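Stondport Tap Water Hardness Readings: data card

Summary

This dataset holds 1755 hardness readings taken from kitchen taps in Stondport and the neighboring district of Clirnton. Each row is one sample. Samples were titrated with EDTA and the results are given in milligrams per liter as calcium carbonate. The release is a single comma-separated file with a separate site table.

Files

readings.csv: one row per sample
sites.csv: one row per tap, with supply zone and pipe material
blanks.csv: distilled water blanks, one row per batch
CHANGES.txt: corrections since the first release

Columns in readings.csv

sample_id: text, unique
site_id: text, matches sites.csv
month: integer, 1 to 12
draw: "first" or "flushed"
hardness_mgl: decimal, one place
titrant_lot: text
flag: empty, "R" (repeated) or "E" (endpoint unclear)

Sampling

There are 24 sites. At each site a first-draw sample was taken before any other use of the tap that morning, and a flushed sample after the cold tap had run for 6 minutes. Containers were rinsed three times with the water being sampled and filled to the top. Homes with an ion exchange softener were accepted only if the kitchen cold line bypassed it. The bypass column in sites.csv records how this was checked: "seen" means the valve was inspected, "told" means the resident reported it.

Samples were kept in the dark and titrated within 30 hours. Anything older was discarded and does not appear in the file, so some site and month pairs are missing. Missing pairs are not filled in.
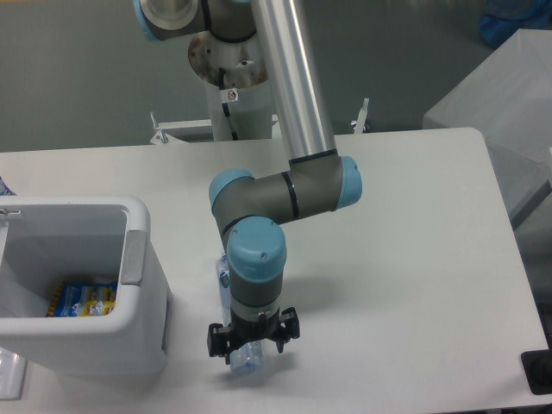 Gebreyes wrote after the first release that the flushed readings for the Peltura zone looked too high in June, and asked whether the two supply mains had been mixed up in the site table. They had. Four sites were listed under the Clirnton main when they are fed from Peltura, and the zone column has been corrected. The hardness values themselves did not change. Anyone who grouped by zone using the first release should rerun that step.

Known problems

Titrant lot C was standardized once, at the start of its use, and not again. Readings from that lot drift upward by a small amount toward the end. No correction has been applied. Filter on titrant_lot if this matters to your work.

Rows flagged "E" come mostly from older homes with copper pipe, where the color change was slow. Copper can interfere with the indicator. Treat these rows as upper estimates.

The sites are not a random sample of homes. Apartments are underrepresented, and two of the hill streets have no site at all.

Do not use the file to set dosing for boilers or to judge whether water is safe to drink. Hardness says nothing about lead, nitrate or bacteria.

Loading

Files are UTF-8 with Unix line endings. Decimal separator is a period. Read site_id as text, as several IDs begin with a zero.

License

CC BY 4.0. Cite by dataset title and release number. Corrections go in the issue tracker, with the sample_id in the subject line.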